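06/06/2018 -- sourdough / starter log, Ultside bench

Picking up from the last page. Both jars fed this morning, same flour as before, bag is nearly done. Jar A (the Vudberg rye) smells sharp, almost nail polish. Jar B (white, from the Histska batch) smells like yogurt and is way calmer. Not sure B is doing much at all. Put a rubber band on each at the level right after feeding.

Checked before lunch:
- A: past the band, domed, lots of little holes on the side
- B: barely up. Few bubbles on top. Skin starting to form, lid was crooked
- water from the tap smells of chlorine again, swtiched to the jug

Should have used the jug from the start. Wrote that in October too and then didn't do it. Putting a label on the jug today so whoever feeds next doesn't have to guess.

Dough test. Two loaves, same recipe, only the starter changes. Mixed by hand, rest, salt in after the rest. A went stretchy fast. B felt like wet sand for a long time and then came together all at once during the second fold. Would like to know why. Maybe the flour took longer to soak? But same flour, so no. Colder jar? B was on the shelf by the window. Move it next to A from now on.

Folds: 5 on each. Probably one too many on A, it was already tight and starting to tear a bit on top at the end. Stop earlier next time if it looks like that.

Shaping was rushed. The Saraç cloths stick unless they get rice flour, regular flour is useless, it just turns to paste. Loaf A left a good chunk of its skin on the cloth. Scrape and dry the cloths, do NOT wash with soap, last time the bread tasted like it.

Bake: lid on first, lid off for color. Forgot to note the time the lid came off for A so the comparison is already a bit shaky -- write it on tape and stick it to the counter next time. B got the full time both ways.

Results, cooled and cut:
- A: good ear, dark crust, open crumb but one big tunnel under the top. Sour, maybe too sour for plain toast. Nice with butter
- B: lower, paler, tight crumb, hardly any sour. Bottom a little thick. Fine for sandwiches, boring otherwise
- both slightly gummy in the middle, cut too soon. Always cut too soon

Tunnel in A is shaping I think, trapped air when I rolled it up. Could also be under-proofed, the poke test sprang back quick. Didn't trust it because the clock said it was ready. Trust the poke.

Open question is still oven heat from the bottom. Thick base on B, and the same thing on the flatbreads before that. Try the rack one notch up, and a second tray underneath to block some of it. One change at a time! Rack first.
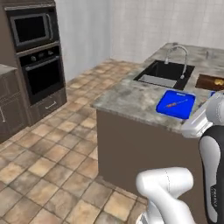 **Ultside bench notes**
*kept by the bread bench lead*

Rest of the to-do while I remember:

- get rye, the coarse kind. The fine one goes gluey
- new bands for the jars, the old ones are cracking
- scale drifts when the battery is low, 2 g off against the small one. Check before salt, it matters most there
- dry some of A on parchment as a backup, crumble it, into an envelope with the name on it. Lost a good starter once by having no spare

Next run: A only, less of it in the dough and a longer rest in the fridge, see if the sour comes down or goes up. My guess is up. If so then feed it twice the day before and use it young. Leave B alone for 9 days of regular feeding by the warm spot and if it still sulks, mix it into pancakes and start over.

Also want to try the discard crackers again, last lot were good but bent. Roll thinner, prick all over, salt before baking so it sticks. Seeds on half.

Fed both again before leaving. Bands moved. Lids on stright this time.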